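I Sat Through the Whole Hearing So You Don't Have To

I have been meaning to write this since 30th September, when the county board of Elcombe held its hearing on the inspector's report, and I find I still have more to say about it than is probably good for me. Bear with me. I made a big pot of tea and I intend to use it.

For those of you who live elsewhere (hello, and thank you for reading anyway), the short version goes like this. Back in April, Commissioner Wijesinghe was asked at a public meeting whether he had met with anyone from Bundus, the paving company, before the road contract was put out for bids. He said, and I wrote it down at the time, "I have had no meetings with them." Then the county inspector's report came out over the summer, all 109 pages of it, and on page 7 there was a breakfast. Eggs and coffee with two people from Bundus, three weeks before the bidding opened.

So the hearing was meant to be the place where he explained himself, and I went down early to get a seat near the front. My knees don't love those folding chairs, but my hearing isn't what it was either, and I would take sore knees over missing the good parts.

He spoke for a long while. What he told the board was that a breakfast is a meal, and a meeting is something with an agenda, and that when he said "no meetings" he had been using the word the way the county code uses it. He was quite calm about it. He even brought a copy of the code with a yellow tab stuck in the page. I looked it up when I got home, and he's right that the code has a definition, but it covers meetings of the board itself. It has nothing to say about who a commissioner eats with.

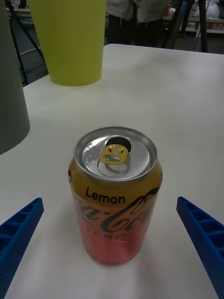
Tania Dissanayake wrote to me after my first short note on this and said I was being too hard on him. People misspeak at public meetings all the time, she said, and if we jump on every loose word we'll end up with commissioners who read from a card and never answer anything. She has a point, and I've gone back and forth on it while doing the dishes. I do want them to talk like people. I'd hate to see our meetings turn into a row of folks reading statements their lawyers wrote.

But here is where I come down, Tania, and I say it with love. He didn't misspeak. If he had stood up and said, "I forgot about the breakfast, I should have mentioned it, I'm sorry," I think most of the room would have forgiven him before he sat down. I would have! I forget breakfasts all the time. What bothered me was being told that I had misunderstood a plain word I've been using since I was a little girl.

The other thing that got lost in all of this is the contract. Everybody was so busy with the breakfast that the bids themselves got maybe ten minutes at the end. Unel, the smaller outfit, came in lower than Bundus on the first round and then dropped out, and I still don't understand why. The report says they "withdrew for scheduling reasons" and leaves it there. I kept waiting for one of the commissioners to ask. 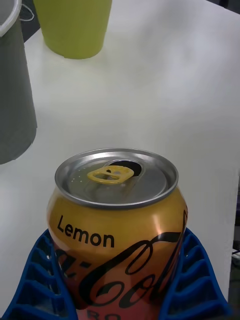

Did anyone from Unel speak at the hearing? They sent a letter, which the clerk read into the record, and it repeated the line about scheduling and thanked the board for its time.

I would have liked a person at the microphone. A letter can't be asked a second question. The board could invite them to the next session, and I've written in to suggest it — a short note, if you can believe that of me. If you feel the same, the clerk's office takes comments by mail or at the counter, and they are very nice about it if you don't have the right form.

As for what happens now, the board voted to send the report to the ethics panel, which can issue a warning or a fine of up to $1000. I don't much care about the fine. I'd like a sentence in the minutes that says, in everyday words, that the breakfast took place and that the answer in April was wrong.
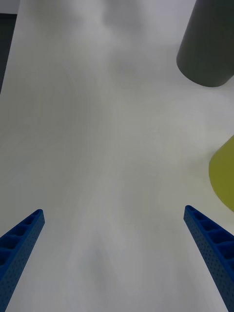
I'd also like the bidding rules looked at before the bridge work comes up, so that commissioners have to write down any contact with a bidder, whether there was an agenda, or eggs, or only a chat in a parking lot. Two of the board members sounded open to that. The rest were gathering up their coats by then, and I'm afraid I was too. The ethics panel hasn't set its date yet. I've asked the clerk to let me know, and I'll put it up on here as soon as she does.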